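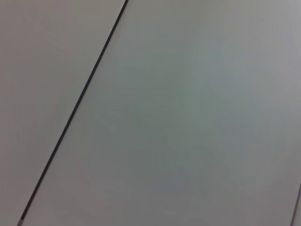 Most big things in a house or a school are made from smaller pieces. A long worktop, a wall of tiles and a wide floor are all put together from parts that can be carried through a door. The place where two parts meet is called a joint, and if there is a thin space left between them, that space is called a gap. Between two flat, pale grey surfaces a gap can look like a dark line drawn with a ruler. It looks dark because very little light gets down inside it.

Why leave a gap at all?

Many materials change size a tiny bit. Wood swells when the air is damp and shrinks when the air is dry. Metal grows a little when it warms up. If two boards are pushed hard together and then swell, they press on each other and can bend upwards in the middle. A small gap gives them room.

Junaid Kazmi fits floors and worktops in Mukby. He keeps plastic spacers in his bag, and many of them are 2 mm thick. He puts them between the pieces, fixes the pieces in place and then pulls the spacers out. "In December the heating goes on and wooden floors dry out," he says. "People ring me because their gaps have got wider."

What gets into gaps?

Crumbs, dust, sand and hair. A soft, dry brush will lift most of it out. Brush along the gap, and ask an adult before you poke anything into it.

Try it yourself

Find a joint at home, on a table or a floor. Run your finger gently across it. Can you feel one side sitting higher than the other? Now shine a torch along it from one end. If one side is higher, it may make a thin shadow on the lower side.

Words to know

Joint: the place where two parts meet.
Spacer: a small piece that holds two parts the same distance apart.

Last updated: May 11, 2023
37 shares
2 comments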